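Rusmont workshop teaches its rover to find the fruit on the floor

Tuesday, August 16, 2022

The members of the Saltamitz shared workshop in Rusmont have a new favorite project, and so far most of it lives on a computer. It is a small home rover called Iseo, built to roll through a house, spot things that have ended up on the floor and bring them back. Before the real one gets its wheels, the software is getting plenty of practice in a simulated room.

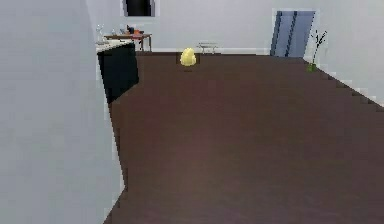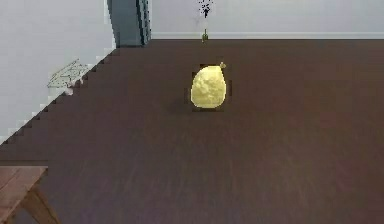 Two views from the simulated room, with the yellow target out on the brown floor.

What happens in a practice run

Each run begins with something lying on the floor and the rover told to go and get it. The program has to pick the target out from everything else in the room, plan a path and stop close enough for the arm to reach. Then the room is reset and it all starts over. The group has finished 306 runs, and the great thing about a simulated floor is that you can crash all evening and still have a working motor at the end of it!

Yellow was an early choice for the target. It shows up beautifully against a dark floor, which let the builders work on the driving first and save the harder colors for later. Dull greens and browns are next on the list, and the group expects those to be a real test.

The hardware is coming along too

Over on the workbench, the actual rover is taking shape. The base is cut and drilled, the battery tray fits after 2 tries, and the drive code, which the members named Shukla, already runs on the same little board that will ride inside the finished machine. The arm is still in pieces. Its 27 printed parts are being sanded and fitted one evening at a time, and the wrist joint is the one everybody wants a turn at.

If the fitting goes well, Iseo will make its first trip across the workshop floor in October, with a real lemon waiting at the far end. The plan is 10 attempts in one night, with the doors open to anyone who wants to watch and cheer.

The build group meets on weekday evenings and is happy to see beginners. Bring a small screwdriver if you have one.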